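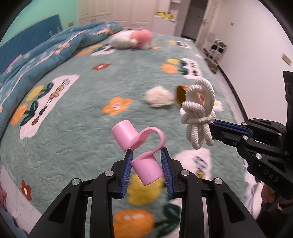

보낸이: 하윤
받는이: manip-kit 메일링
제목: Re: Re: Bivero 대여 세트, 써 보신 분 계신가요

Thaddäus 님, 그리고 메일링 여러분 안녕하세요.

답이 늦어서 죄송합니다. 세트를 반납하기 전에 하루라도 더 써 보고 쓰려다가 10월이 다 가 버렸네요. 결론부터 말씀드리면 저는 아주 재미있게 썼고, 다음 과제 예산에 구매를 올려 볼 생각입니다. 불만도 좀 있습니다. 질문 주신 순서대로 아래에 달아 두겠습니다.

> Thaddäus Oberholzer 씀:
> 안녕하세요. 저희는 탁상용 팔 두 대로 천과 끈 다루기를 해 보려는 작은 팀입니다.
> Cisex에서 Bivero 양손 세트를 한 달 단위로 빌려준다는 공지를 보았습니다.
> 원격조종 장비는 이미 있는데, 집 안처럼 팔을 들여놓기 힘든 곳에서도 데이터를 모으고 싶습니다.
>
> 첫째, 손에 들고 오래 쓸 만한가요?

생각보다 괜찮습니다. 한 손만 쓸 때는 무게를 거의 잊어버려요. 양손으로 하면 손목보다 엄지 쪽이 먼저 피곤해지는데, 저는 31분쯤 하고 쉬는 식으로 끊었습니다. 타이머를 30분에 맞춰 놓고 마지막 동작 하나를 꼭 더 하게 되더라고요(저만 그런가요). 손이 작은 동료는 손잡이 간격을 한 칸 줄여서 썼습니다. 조절 나사가 안쪽에 있어서 처음에는 찾느라 한참 걸렸으니, 받으시면 설명서 뒷장부터 펴 보세요.

> 둘째, 패드가 부드러운 물건과 딱딱한 물건을 둘 다 잡습니까? 저희는 그게 제일 궁금합니다.

이 부분이 제일 마음에 들었습니다! 파란 패드에 골이 나 있어서 매듭지은 흰 밧줄 같은 것은 꽤 든든하게 물립니다. 첨부한 장면을 보시면 한쪽은 굽은 띠로 이어진 분홍색 플라스틱 물건을, 다른 쪽은 밧줄 매듭을 물고 있습니다. 짧은 원통 모양은 집는 각도에 따라 차이가 컸어요. 두 손가락 사이에 똑바로 넣으면 편한데, 비스듬히 들어가면 반대쪽이 손가락 위로 기울어 버립니다. 저는 처음에 이걸 전부 실패로 분류했다가, 나중에 다시 보고 절반은 살렸습니다. 기울어진 채로 옮겨도 되는 작업이면 버릴 까닭이 없더군요.

얇은 천은 솔직히 아직 어렵습니다. 손수건 끝을 집으려고 하면 골 사이로 주름이 끼어서, 놓을 때 깔끔하게 안 떨어집니다. Cisex 쪽에 물어보니 민무늬 패드를 따로 보내 줄 수 있다고 하는데, 저희 대여 기간 안에는 도착하지 않아서 평은 못 드리겠습니다. 천이 주된 작업이면 신청하실 때 미리 말씀하세요.

> 셋째, 배경이 복잡한 곳에서도 궤적이 잘 나오나요? 저희 실험실은 흰 벽과 회색 책상뿐이라 비교할 데이터가 없습니다.

오히려 무늬가 많은 쪽이 좋았습니다. 꽃무늬 누비이불을 덮은 침대 위에서 꽤 많이 했는데요, 주황 꽃에 노란 꽃에 구름 모양까지 있어서 특징점이 넘쳐납니다. 저희 쪽에서 가장 말썽이었던 장소는 민무늬 식탁보를 깐 부엌 탁자였어요. 같은 동작을 해도 궤적이 중간에 툭 튀는 일이 잦았습니다. 식탁보를 걷어 내고 나뭇결이 보이게 했더니 한결 나아졌고요. 흰 벽이 많은 방이라면 바닥에 무늬 있는 담요 한 장 깔아 보시길 권합니다.

다만 푹신한 바닥은 다른 문제가 있습니다. 물건을 내려놓으면 조금 가라앉고, 그리퍼 끝으로 이불을 누르게 되면 옆에 둔 물건까지 같이 움직입니다. 사람 손으로 할 때는 신경도 안 쓰는 일인데 재생해서 로봇 팔로 옮기면 높이가 안 맞아요. 저희는 내려놓는 높이를 따로 보정하는 스크립트를 만들었습니다. 아직 지저분해서 부끄럽지만 필요하시면 메일링에 올리겠습니다.

> 넷째, 소프트웨어는 어떻습니까? Šimko 도구 모음에 바로 넣을 수 있다고 들었습니다.

바로는 아니고, 변환기를 한 번 거칩니다. 빌드 2803 이후면 양손 시간 맞춤이 자동으로 되니까 받자마자 버전부터 확인해 주세요. 저희 세트에는 그 전 빌드가 깔려 있었고, 그걸 모르고 첫 주에 모은 것은 왼손과 오른손이 어긋나 있었습니다. 원본 기록이 남아 있어서 다시 변환하는 것으로 해결되긴 했어요. 변환 자체는 빠릅니다. 저녁에 걸어 놓고 퇴근하면 아침에는 다 되어 있었습니다.

Šimko의 보기 화면은 정말 잘 만들었습니다. 두 손의 벌어진 폭이 시간축에 나란히 그려져서, 어느 순간에 놓쳤는지 눈으로 금방 찾습니다. 학생들이 이 화면을 켜 놓고 자기 동작을 흉보면서 놀더라고요. 덕분에 검수가 제 예상보다 훨씬 빨리 끝났습니다.

> 다섯째, 얼마나 모으셨는지, 그리고 대여 기간은 한 달이면 충분한지 알려 주시면 고맙겠습니다.

최종으로 남긴 것이 3000개입니다. 장소는 11곳이고, 연구실 사람들 집을 돌아가면서 했습니다. 한 달로도 되기는 하는데 첫 주는 연습이라고 생각하시는 게 마음 편합니다. 초반 기록은 움직임이 너무 빨라요. 다들 평소 손놀림대로 하다가 나중에야 속도를 늦추는 요령이 생깁니다. 두 달을 빌리면 중간에 모델을 한 번 학습해 보고 부족한 동작을 더 모을 수 있으니, 사정이 되면 그쪽이 좋겠습니다.

아쉬운 점도 몇 가지 적습니다. 보관 가방 칸막이가 약해서 이동 중에 손잡이끼리 부딪칩니다. 저희는 수건을 끼워 다녔어요. 케이블도 조금만 더 길었으면 합니다. 그리고 오른쪽 그리퍼가 왼쪽보다 살짝 뻑뻑했는데, 제품이 원래 그런 것인지 저희가 받은 것만 그런지는 모르겠습니다. 다른 분이 받으신 것은 어떤지 궁금합니다.

Flurkmont 모임에 나오시는 분들께는 밧줄 매듭 풀기 결과를 따로 보여 드릴 수 있을 것 같습니다. 아직 느슨한 매듭만 풀지만, 처음 성공했을 때 저희 방에서 다들 소리를 질렀습니다. 옆방에서 무슨 일이냐고 올 정도였어요!

Thaddäus 님, 끈 작업은 어떤 굵기로 생각하고 계신가요? 얇은 끈이면 제가 기록해 둔 실패 목록이 도움이 될지도 모르겠습니다. 정리가 덜 됐지만 그대로라도 보내 드릴게요.

하윤 드림

추신. 반납할 때 예비 패드 봉투를 꼭 같이 넣으세요. 저는 책상 서랍에 두고 보냈다가 택배를 두 번 부쳤습니다.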